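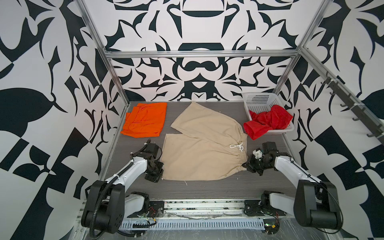 Oda Sjöberg

Workshop wiki > Bredel bench > Setup > 4. Arms and first fold
Search this manual
Filed under: two-arm builds, cloth

4. Arms and first fold

Walls up first, see section 3. Patterned panels face in.

1. Slotted rail along the front edge of the table. Snug, not tight yet.
2. Black mounting plates on the rail, one per arm. Left arm left, right arm right – the configs are not the same.
3. Bolt the arms down. 6 bolts each. Now tighten the rail.
4. Power leads to the left plate, red and black. Check polarity twice.
5. Tie the cables along the arms. Leave slack at the elbow or they'll pull out.

CAUTION: power off before you reach in. Both arms, not just teh one you're working on.

6. Run the homing script. Port is 3818. If an arm stalls, kill power, re-seat the connector, start over.
7. Lay the shorts flat in the middle, legs to the back wall, waistband toward you. Drawstring on top.
8. Other cloths go at the back – red in the white basket, orange one folded on the left.
9. Grippers down slow. Stop just above the table and save that hieght.

Note: Wallin arms need firmware 732 or later. Older ones drift at the wrist. Ask Corey for the cable.

Next: 5. Recording a fold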